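Brunen Facial Steamer
Set-up and first use

Section 3 of the owner's guide. Section 2 covers what is in the box and Section 4 covers descaling.

Read this section through once before you plug the steamer in. The first run is a rinse run. Do not put your face over the nozzle until you have finished it.

Caution: Steam burns. Keep children and pets out of reach while the steamer is on and until it has cooled. Do not use the steamer on anyone who cannot move away from it on their own. 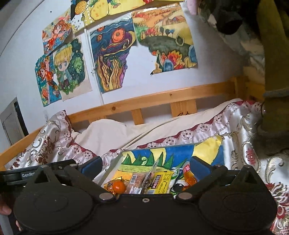 Kelechi Tijani

3.1 Choosing a spot

1. Pick a hard, level surface such as a table, desk or bathroom bench. Do not run the steamer on a towel, a cushion or a mattress.

2. Leave a hand's width of clear space at the back for the air vents. Keep the nozzle pointed away from walls, curtains and shelves.

3. Check that the cord reaches the outlet without stretching. Don't use a double adaptor or a power board that already has a hair dryer or straightener plugged into it.

4. Sit in the chair you plan to use and check the height. With your elbows on the table, your chin should be level with the top of the nozzle. If you have to hunch, use a lower chair.

Note: In a bathroom, keep the steamer well away from the basin and the tub. If the base gets splashed, switch off at the wall before you touch it.

3.2 Rinsing the tank

1. Press the grey tab at the back and lift the tank straight up.

2. Pull the stopper out of the base of the tank. It is tight when new. Twist it a little as you pull.

3. Fill the tank with cool water, swirl it and tip it out. Do this twice. Do not use soap, vinegar or face wash at this stage.

4. Wipe the seat where the tank sits with a damp cloth. There may be a trace of white powder from the factory on the rubber ring. It is harmless and wipes off.

5. Leave the tank and the stopper upside down on a rack until they have drained.

3.3 Filling

1. Fill the tank to the upper line. That line is 65 mL and gives one full session. Don't go above it, or the nozzle will spit.

2. Use distilled or demineralised water. Boiled tap water is not a substitute, as boiling leaves the minerals behind. If all you have is tap water, you can use it, but descale twice as often as the table in Section 4 says.

3. Push the stopper in until the rim is flush.

4. Lower the tank into the base until the tab clicks. If it doesn't click, lift it out and check that the rubber ring has not folded over.

Caution: Water only. Essential oils, toners, herbal tea, micellar water and salt will damage the heating plate and can irritate your eyes and airways when heated. This includes oils sold for use in steamers. The scent pad holder on the Lu model is a separate part and does not fit this one.

3.4 The rinse run

1. Point the nozzle away from you and away from anything that marks with damp.

2. Plug in and press the power button once. The ring light turns amber while the water heats.

3. When the light turns white, steam will come from the nozzle. A faint plastic smell on the first run is normal. Open a window if it bothers you.

4. Let it run until it shuts itself off. The timer is set to six minutes and can't be changed.

5. Unplug it and wait for the base to cool before you lift the tank. Tip out what is left.

If the smell is still there after a second rinse run, stop using the steamer and get in touch with us (see 3.8).

3.5 Getting your skin ready

1. Take off your makeup and sunscreen first. Wash with your usual gentle cleanser and rinse well. Pat dry.

2. Take out contact lenses. Take off glasses, earrings and any metal around the neck.

3. Tie your hair back. A soft headband is fine, but keep the ends of a robe cord or scarf clear of the nozzle.

4. Don't scrub, use an acid peel or shave on the same day as your first session. If you use a retinoid, skip it the night before and the night after.

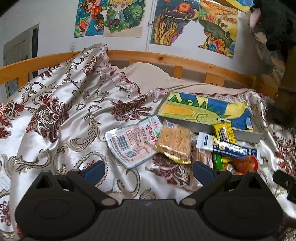 5. Try the steam on the inside of your forearm before it goes anywhere near your face. Hold your arm a ruler's length from the nozzle and count slowly to twenty. It should feel warm and damp. If it stings, or the skin is still red an hour later, don't go on to the face.

Do not use the steamer at all if you have rosacea, eczema that is flaring, a sunburn, an open cut, a cold sore, or if you have had a peel, laser or waxing in the past week. If you are pregnant, have asthma or have a condition that makes heat hard to feel, ask your doctor or pharmacist first.

3.6 Your first session

1. Fill the tank again as in 3.3. Do not re-use water from an earlier run.

2. Start the steamer with your face well back. The first few seconds of steam can carry droplets of hot water.

3. Once the steam is steady, lean in to a ruler's length from the nozzle. Close your eyes. Breathe through your nose in the normal way.

4. Turn your head slowly from side to side so that no one area takes all the heat. The cheeks and the sides of the nose warm up fastest.

5. For the first session, stop at the halfway beep. You can run the full time from the second session on.

6. Press the power button to switch off, then unplug at the wall.

Do not put a towel over your head. It is an old habit from using a bowl of hot water and it traps too much heat with a powered steamer.

Afterwards, pat your face with a clean cloth and put on a plain moisturiser while the skin is still damp. Some pinkness is usual and should fade within the half hour. Leave pimples alone. Steam softens the skin and it marks more easily for a while.

How often: once a week is enough for most people. If your skin is dry or gets tight in winter, go to once a fortnight. More sessions will not clean your skin any better and may leave it drier.

3.7 After each use

1. Wait for the base to cool.

2. Empty the tank over a sink. Never store the steamer with water in it, even overnight.

3. Wipe the nozzle with a dry cloth. Don't poke anything into the opening.

4. Leave the stopper out until the tank is fully dry.

5. Wind the cord loosely. Don't wrap it around the base.

The steamer can be kept in its Zavemum travel pouch once it is dry. The pouch isn't heatproof. If you are packing it for a trip, take the tank off and wrap it on its own, and check the voltage on the rating label underneath the base before you use it overseas. A plug adaptor does not change the voltage.

3.8 If something isn't right

The light stays amber and no steam comes. The tank is not seated or is below the lower line. Unplug, let it cool, refill and click the tank back in.

The nozzle spits hot water. The tank is too full or the table isn't level. If neither is the case, there is scale on the plate. Go to Section 4.

The light flashes red. The steamer has overheated and cut out. Unplug it and leave it for an hour. Check that the back vents are clear. If it flashes red again with a full tank, don't keep trying.

Water on the table under the base. Take out the stopper and look at the ring for a nick or a hair. A worn ring can be replaced. Ask for part 447, and order it with the stopper if yours came with the older white one.

The steam is weak. This is nearly always scale. It can also happen on a long extension cord. The steamer draws 800 watts and should be plugged straight into the wall.

The button sticks. Wipe around it with a cloth that has been wrung out well. Do not spray cleaner on it.

For anything else, write to Dokow customer care, attention Funmilayo Osagie, with the serial number from the rating label and a line or two on what happened. Please don't open the base yourself. There are no parts inside that you can replace, and opening it ends the warranty.

Note: Steps 3.3 and 3.6 were reworded on 14th March. If your printed copy says to fill to the rim, follow this page. The reworded booklet goes in the box from August.

Next: Section 4, Descaling and storage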